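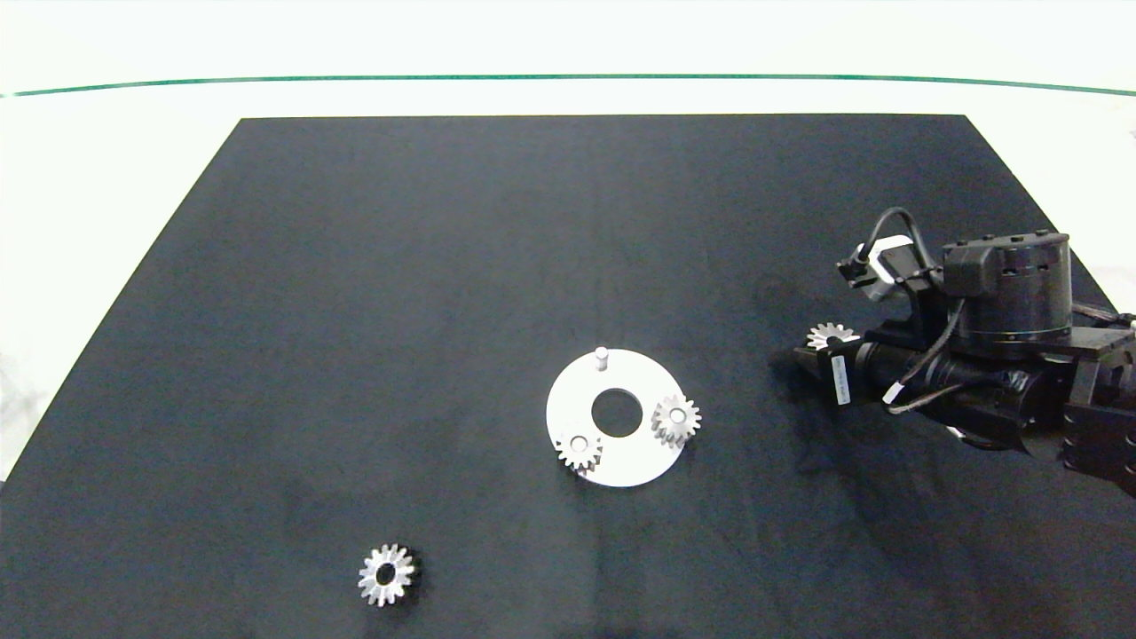
Third gear, lower left. Bare pin at the top of the plate.

Does it matter which gear goes on which pin?

I'm putting together a small planetary set from Odano, and the instructions consist of one drawing, possibly of a different product. Two gears are on. The third is lying on the mat while I think. They look the same to me, but so did the last two things I mixed up. Does it need to go on a certain way around?

Kasotby82
If they came out of the same bag, any gear on any pin. Check both faces first. If one side of the bore has a slight bevel, that side goes down. Drop it on and spin it with a finger. It should turn freely. Don't press.

horrocks_bench
Grease. I used too much on mine and it's still perfect after 443 hours.

Dritthorpe
Agree with the first reply, ignore the second until the center gear is in. You'll probably have to wiggle that one to get all three to mesh. Mine took most of an evening, and I own a magnifier.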